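Search the help pages Search Go

Does every demo have to be a clean one? (wrist view, picking soft things out of a clear bin)

Posted November 19, 2020 by Jozefína Kolář

Hi all! I've been reading these pages for months and finally have something worth asking. We're a tiny group in Listthorpe (two of us most evenings, three if there's food) and we're teaching an arm to sort craft supplies. I move the arm by hand with a leader arm, the software saves the joint positions and the wrist camera together, and at the end of a session I sit down with tea and go through everything. I love it. I did not expect to love it, but there's something great about watching your own clumsy habits from the gripper's point of view.

So far I have 50 episodes of taking one soft item out of a clear plastic container and setting it on the table. I trained a first policy on those and it does reach for the container, which made me shout out loud. Then it hovers. Sometimes it closes too early, sometimes it goes down beside the container and grabs at the table. It's much better with my dull gray felt than with anything shiny.

My question is about which episodes to keep. A lot of my wrist video goes soft when I move fast, and the shiny stuff turns into streaks. One frame I keep coming back to: 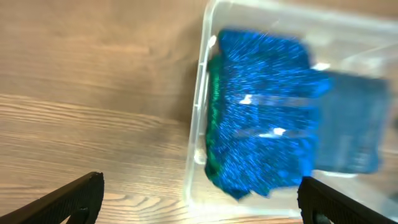
Wrist view, glittery blue item in the clear container, fingers open.

The glitter smears outward, there are white glare spots over the blue, and I couldn't tell you exactly where that thing ends. If I can't find the outline, how is the model supposed to? My friend Oldřich says delete every episode with blur in it. That would leave me with nearly nothing, and all of it would be felt. Should I throw these out, slow down and record again, or leave them in and collect more? Also, is a clear container just a bad idea for a beginner? I could switch to a painted one, but the clear ones are what we'll really be using.

Thanks for any help — I have a free week coming and I want to spend it recording!

Jozefína

Drahomíra Čierny

What a fun project, and please don't delete anything yet! Copy the whole set somewhere safe first. I threw out a folder in August that I would pay good money to have back.

Blur on its own wouldn't make me drop an episode. Your arm is going to move when it runs by itself, so its camera is going to see some blur too, and if all it ever learned from was crisp video it'll be lost the moment it speeds up. What I look at is where in the episode the blur comes. On the way over to the container, fine, keep it. In the last little stretch before the fingers close, I want to be able to see the item and both fingertips. If I can't, that episode goes in a "maybe" folder and I record the same setup again.

Things I'd try with your free week, in the order I'd do them:

Slow down for the final approach only. Go at your normal speed until the gripper is above the container, then take your time. Don't stop dead, though! If you pause in every episode the policy learns to pause, and I have a strong suspicion that's where your hovering comes from. Watch a few of your 50 and see whether you're sitting still while you line things up. I was doing it constantly and had no idea.

Check your exposure setting. Auto exposure in a dim room gives long exposures, and long exposures give you streaks. I fixed mine at a short value and added a second lamp off to the side, bounced off the wall. Aim a lamp straight down at clear plastic and you'll get glare all over the place.

Move the container between episodes. Turn it, shift it left, let it hang out of the wrist view a bit at the start. I do the same with the item, bunched up, flat, folded over itself. Soft things never land the same way twice and that's what makes them such good material to learn from.

As for how many, I ran Wuneta (that's our arm, named after a very patient goat) on 100 episodes of cloth in a tray and it was so-so. At 360 it was picking well enough that I stopped holding the stop button. Your task isn't mine, so train again as you go and see.

Keep the clear container. If that's what you'll use, that's what it needs to see.

Peter Hrnčiar

delete the blurry ones. garbage in garbage out. I have 639 episodes and every one is sharp

Sylvain Marchal

I'm mostly with Drahomíra. Peter, I'd love to know how yours does on shiny things, because sharp video from slow demos gave me an arm that moved like it was underwater.

One more thing to check, Jozefína. Grabbing the table beside the container might have nothing to do with blur. See if the camera and joint streams line up in time. On my old Liew controller the video lagged the joints by a few frames, so the fingers on screen were always behind where the numbers said they were. You don't notice it when you move slowly, and fast moves go badly wrong. Open and close the gripper sharply a few times at the start of a recording, then compare the video with the gripper values. If they're off, you can shift one against the other and save all 50!

And keep your failed grasps if you go back and get the item on the second try. Mark them in the notes so you can train with and without them. Mine got noticeably better at recovering once those were in.

Post again when you've done the next batch, I want to see how it gets on with the glitter.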